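Relletberg: escenas multiespectrales de media resolución
README del conjunto de datos, revisión de mayo

Qué contiene

367 recortes de imagen satelital sobre la cuenca del Relletberg, con bandas en el visible, el infrarrojo cercano y el térmico. Cada recorte trae su archivo de metadatos y una máscara de nubes. El conjunto lo reunió el proyecto Prernudness a partir de un archivo anterior, llamado Meda, que llevaba tiempo sin mantenimiento y que heredamos con casi todos sus defectos.

Para qué sirve, según la ficha original

La ficha de Meda prometía «clasificación de usos del suelo lista para producción». No conozco ninguna prueba que lo respalde. Sirve para practicar composiciones en falso color, para comparar índices de vegetación dentro de una misma escena y para poco más. Quien quiera medir cambios entre años debería leer antes el apartado de calibración y pensárselo dos veces.

Estructura

escenas/ – los recortes, una carpeta por escena
mascaras/ – nubes y sombras, mismo nombre que el recorte
meta.csv – una fila por escena
notas/ – apuntes de revisión, incompletos
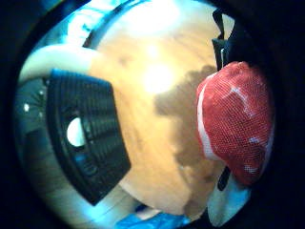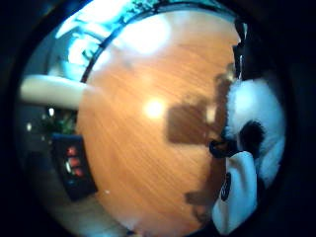 Texto y revisión: equipo de Prernudness

Calibración

Los valores térmicos vienen en enteros sin escalar. El factor de conversión que figura en meta.csv es el mismo para todas las escenas, cosa que me parece poco creible en un archivo con dos procedencias distintas. Lo hemos dejado tal cual. Si alguien lo aplica y publica temperaturas, que diga de dónde las sacó.

El rojo intenso en las composiciones habituales suele leerse como vegetación sana. En las laderas del norte también aparece sobre parcelas que el mapa de referencia da como suelo desnudo. Puede fallar el mapa, puede fallar el registro entre bandas; no hay visita de campo que lo resuelva.

Máscaras de nubes

Generadas con el método Laitinen, umbral 900, sin ajuste local. Confunde nieve con nube en 32 escenas, listadas en notas/nieve.txt. La lista se hizo a ojo y no pondría la mano en el fuego por ella.

Versiones

v2 – se corrige el orden de bandas y se retiran duplicados
v1 – volcado directo de Meda, no usar

Licencia

Uso libre con atribución. La cesión de Meda consta en un correo, no en un documento firmado, así que para usos comerciales conviene preguntar antes.

Errores

Se aceptan avisos en el gestor de incidencias, con el nombre de la escena y la banda afectada. Los que digan solo «se ve raro» se cierran sin respuesta.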